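상수도 누진요금은 정말 물을 아끼게 하는가: Limton 지구 요금 개편에 대한 재검토
자원경제학 세미나 기말 보고서

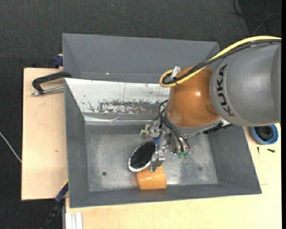 Dilwyn Jarman은 중간발표 뒤 남긴 의견에서, 요금이 오른 뒤 사용량이 줄었다고 해서 요금 때문에 줄었다고 쓰면 곤란하다고 했다. 그해 여름에 비가 많았다면 마당에 물 줄 일부터 없었을 거라는 것이다. 우리 조도 같은 의심에서 출발했다.

1. 문제 제기
Limton 지구는 2월에 단일요금을 4단계 누진요금으로 바꾸었다. 사업자 Zorkeno의 안내문은 개편 이후 가구당 사용량이 7% 감소했다고 밝히고 이를 누진제의 성과로 돌린다. 비교 대상이 된 지역은 안내문 어디에도 없다. 기준 기간도 개편 직전 한 분기뿐이다.

2. 자료와 방법
개편이 없었던 인접 지구 Initthorpe를 대조군으로 두고 개편 전후 12개월의 월별 검침 자료를 이중차분법으로 비교했다. 가구원 수는 구할 수 없었다. 누진제 분석에서 이 변수가 빠진 것은 작은 흠이 아니다. 식구가 많은 저소득 가구가 상위 단계 요금을 내고 있을 가능성을 우리 자료로는 확인할 길이 없다.

3. 결과
Initthorpe의 사용량도 같은 기간에 줄었다. 이 감소분을 빼고 나면 누진제 효과로 남는 값은 작고, 통계적으로 0과 구별되지 않는다. 사용량 상위 25% 가구만 따로 보면 감소 폭이 조금 커지지만 표준오차도 함께 커져서 강하게 주장하기 어렵다. 조원 Everett Rosenthal은 이 집단의 결과를 본문 앞에 내세우자고 했으나, 나머지 조원은 유리한 부분만 고르는 셈이라고 보아 그대로 두었다.

4. 논의
고지서가 격월로 나오는 지역에서 소비자가 한계요금을 알고 반응한다는 가정부터 미심쩍다. 평균요금에 반응한다고 보면 단계별 단가를 정교하게 나눈 의미도 줄어든다. Zorkeno의 수치가 틀렸다고 단정할 근거는 없지만, 공개된 자료만으로는 그 해석을 받아들이기 어렵다.

5. 한계
대조군이 한 곳뿐이고 두 지구의 주택 구성이 다르다. 누수량 보정은 사업자 추정치를 그대로 썼다.

제출일 2020년 7월 4일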